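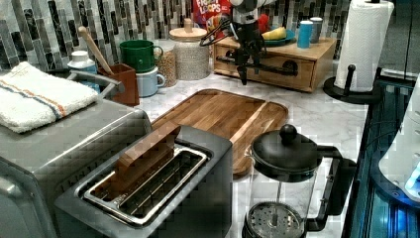
Fig. 1. Gripper over the kitchen counter during the toaster task.

Comparing Two Controllers for Kitchen Tasks
Project report, Arellano robotics elective

1. What we wanted to find out

Our group had one arm, one gripper and two ways to drive it. The Lovum is a handheld controller you move through the air, and the arm follows your wrist. The Wikby is a desk unit with two thumb sticks and a slider for the fingers. Everyone who tried the Lovum for five minutes loved it (me included!), so going in we expected this to be a very short report.

The question was simple enough: which controller gets more tries finished without the operator having to back off and start over? We also wanted to know how much the camera view matters, because the first thing every new driver complained about was not being able to see the fingertips.

2. Tasks

We picked jobs you would do in any kitchen. The toaster task means lowering a slice into the slot. The cup task is lifting a cup off its stack and setting it down on open counter. The fruit task is moving the banana from a plate to the cutting board. We tried a drawer task in August as well, but the pull kept slipping out of the fingers and we dropped it from the comparison. I would love to go back to it with rubber pads.

The toaster is the hard one. The slot leaves almost no room on either side of the slice, and if you come in at even a small angle the corner catches on the wire guard and the whole thing tips. You have to line up the angle first and then go straight down, and that's where the controllers really come apart.

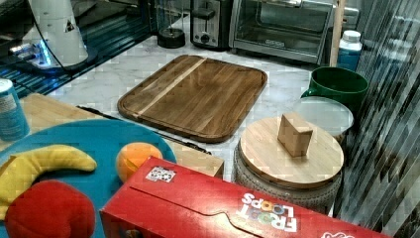 With the Lovum, your hand is never perfectly still. On the fruit task it makes no difference, and the Lovum is so much fun there — you just reach over and grab. On the toaster, that little shake goes straight into the slice. We turned the motion scale down to half and it helped a lot, though then you run out of arm and have to press the clutch button and reset your hand in the middle of a move.

The Wikby feels slow and stiff at first. Then you find out you can let go of one stick and the angle stays exactly where you left it. Drivers who had been grumbling about it in the morning were asking for it back by 3 p.m.

3. How we ran it

Each driver had a practice block on both controllers and then switched back and forth, so that being tired wouldn't count against only one of them. Our plan called for 2,000 tries. We got to 954, partly because a finger linkage came loose and we waited a long time for a part from Itimham. A try counted as finished when the object was in its spot and the gripper had let go. Any restart was written down, along with what the driver said had gone wrong. 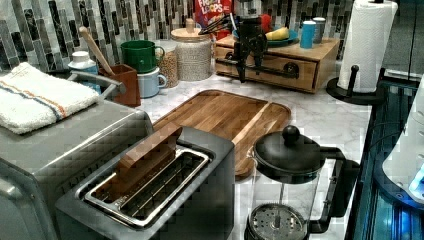
4. What we saw

For the fruit task, the Lovum was faster for every driver, and restarts were rare on either controller. The cup task came out close to even. Handles made it tricky, and most of the restarts came from fingers closing on the rim when the driver meant to go for the handle. On the toaster task the Wikby won clearly, with fewer restarts for everybody and much less spread between our best driver and our newest one.

5. Cameras

We drove with the side view on the main screen and the wrist view in a small window. Halfway through we let people swap them. The side view tells you how high you are, and the wrist view tells you whether you're lined up, and with the small window people kept squinting at the one they needed. Making both the same size was the cheapest improvement of the whole project.

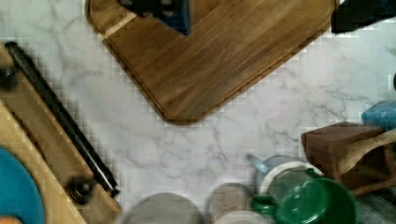

Omolara Effiong asked, after reading our draft, whether the Wikby had really won or whether we had just given it the better screen layout. Her point was that the layout changed halfway through, and that if more of the toaster tries with the Wikby came after the change, the two effects are mixed together.

She's right that we can't fully pull them apart. We went back through the log and split the toaster tries into before and after. The Wikby was ahead in both halves, but by less in the second one, so the bigger wrist view seems to help Lovum drivers more. That was a great thing to find so late!

6. Next time

Fix the screen layout before the first try and leave it alone. Put the clutch on a foot pedal, if we can get one to talk to the Lovum. We'd also like to try using both controllers in one run — the Lovum to reach and grab, the Wikby for the last bit down into the slot. The switch between them would need a short freeze so the arm doesn't jump, and a first version of that code is already in our shared folder.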